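Lab tour notes: Nonulon open day at Trandarville, and the dropped piece problem

Quick write-up before I forget half of it. Went to the February open day at the Nonulon lab in Trandarville. Long open room, white stations with numbers up on the frames, people at their desks working right through it. Got there at opening, coffee already gone.

I mostly wanted to hear about the fault. Nonulon had put out a short note on it in the winter, very short, and I've had a similar headache at work with a pick and place cell, so. Went straight to the xiangqi table.

The task is simple to say. Pick up a round wooden piece from a Chinese chess board, set it down on the right intersection. They collect hand demos at the table, gloved hand, one piece at a time, and the arm controller learns from those. The controller software is called Marinho, the gripper fingers come from a supplier called Noltis. I asked if I could stand close and they said sure, just don't lean on the table. (I leaned on the table. Got told.)
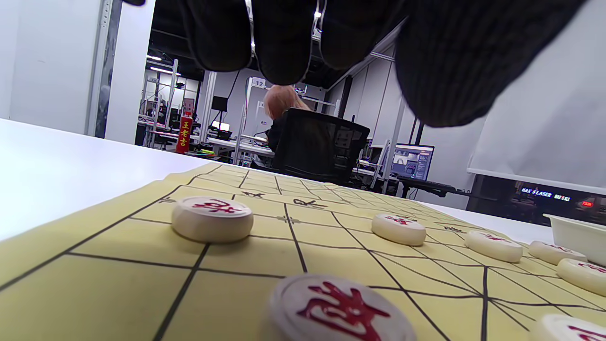

What went wrong

OK so the fault. During a long overnight run the arm started closing next to the pieces instead of on them. Off by less than a finger width, which is plenty. Closes on air, lifts, travels, opens over the target, reports success. Then does the next one. The log said 200 moves, all good. In the morning 50 of them hadn't moved anything at all.

That's the part that got the room going. A missed grip is a missed grip, everbody has those. A missed grip logged as good is something else. The success check only looked at whether the fingers had closed and opened in the right order. No check on how wide they were when they stopped. So fully shut on nothing counted the same as shut on a piece.

And then it got worse – on one move the finger came down on the edge of a piece, tipped it, and kept pushing. Force limit was set for a harder pad from an older job. Finger pad split. No one was near it, luckily, but the cell was running with the door interlock bypassed for a cable they were testing. They said that out loud to a room of visitors, which I respected.

The edge cases are where it bites, they told us. A piece near the side of the board leaves less room for a clean approach and the controller had very few demos out there. Most of the hand work now goes into those spots.
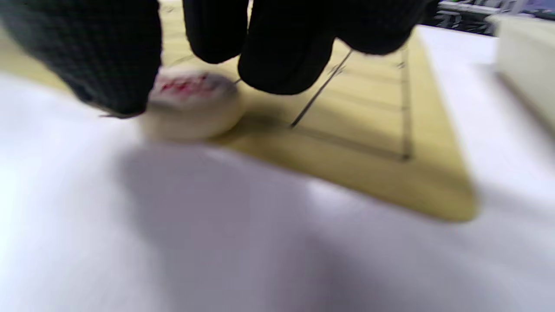 Gloved hand at a piece near the edge of the board.

Why it drifted

Two causes, going by my scribbles. First one is boring: a mount screw on the wrist camera backed out over the night. Tiny bit at a time. No single move looked odd, the error just grew. Second one is the board. It doesn't always lie dead flat, and when it shifts the intersections shift with it. Marinho had the grid stored from a calibration at the start of the run and never looked again. So you had a camera going one way and a board going the other, and a success check that couldn't see either.

They found the screw after a day of blaming the software. The software people were at the table when this was said and there was some muttering.

Fixes so far, as best I got them down:

Grip width is read at every close. Fully shut means a miss, move is marked failed, arm stops after two in a row.

Grid is found again every 10 moves.

Thread lock on the camera screws, plus a paint mark across the head so you can see if one has turned.

Force limit lives with the finger type now, so swapping Noltis pads brings the right number with it.

Interlock bypass needs a key, and the arm crawls while it's in.

I liked the paint mark best. Costs nothing. Going to do it at our place.
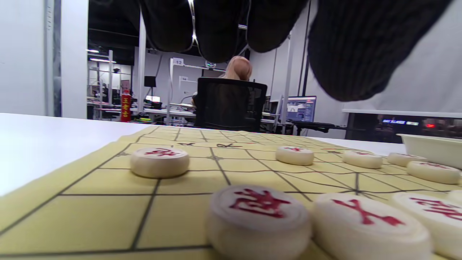

Why not simply stop the arm on the first missed grip?
They tried it. A single miss happens often enough in normal running that the cell sat idle most of the night, so one retry is allowed and the second miss in a row stops everything and sends a message to whoever is on call.

Somebody behind me wanted to know about the data from the bad night. Thrown out, all of it, including the moves that worked. The camera position couldn't be trusted for any of them and sorting the good from the bad would of taken longer than running it again. The rerun was 224 moves with the new checks on. It stopped itself once, correctly, on a real double miss.
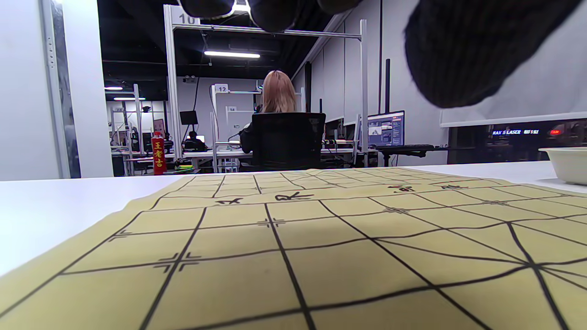
I asked about the bypass too, since to me that was the bigger deal. A split pad is a cheap part. An arm that pushes too hard with the door open is a different conversation, and I thought they went past it a bit fast. The answer was that the bypass had been meant for an hour and was left in. No tag on it, no line in the shift notes. Now there's a red tag and the key has to be signed back in before a night run will start. Fine. I'd still want a second person checking it, and said so, and they wrote it down.

Stuff I didn't get to: the pad wear test, and the talk on the calibration routine, which was full. If anyone took notes at that one please send them over. Parking is round the back of the building, the front lot is permit only – I found out the hard way. Next open day isn't set yet, they said to check with the front desk.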